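Moving my mother's recipes out of the tin

10 Sep 2026

My mother kept her recipes in a biscuit tin on top of the fridge in Wollton. When she moved into the smaller apartment last October she gave me the tin, and it sat in my hall closet until this summer. I finally started typing them up in July. I'm 11 weeks in and still not done.

Most of the cards are fine. She had neat handwriting until her sixties and she dated a lot of them. The trouble is the loose stuff: backs of envelopes, pages torn from a church calendar, a bank slip with a marinade on it. Several have no title. One says only "as before but less" and then lists butter, flour and eight eggs. I called her about it and she thought it might be the Easter bread, or possibly a cake she made for Anjana Uddin's wedding.

My method is simple. I type each card exactly as written, mistakes included, and put my own notes underneath in brackets. I don't convert anything. If she wrote "a coffee cup of oil" then it stays a coffee cup of oil, and in the brackets I put what I used when I tried it. Her coffee cups were small. I went by the one she still has and it came out right for the almond cookies and too dry for the lemon ones.

I try to cook one on the weekend and leave the typing for weeknights. Sometimes people come over and we eat whatever it was. The bean soup was good, the rice pudding took three tries, and the liver thing I will not be making again. 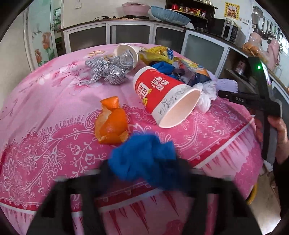

The orange cake is the one people ask me about. There are two versions in the tin. The older one boils the fruit whole for two hours and the later one just uses zest and juice. My mother says the boiled one came from Adelmo Sorrentino, who lived downstairs, and that she switched when she got tired of heating up the kitchen. I prefer the boiled one. It's heavier and it keeps for most of a week if you wrap it.

Morenike Balogun asked if I was going to print the whole thing as a book. I don't know yet. There's a copy shop in Wutcombe that does spiral binding, and I'd want it to lie flat on a counter, so probably that. I'd need copies for my brother, my two cousins and my mother, who says she doesn't need one.

What's left is nearly all pickles and jam. I've never canned anything, so those will get typed without notes for now. The plum jam card has a phone number on the back and I haven't tried calling it.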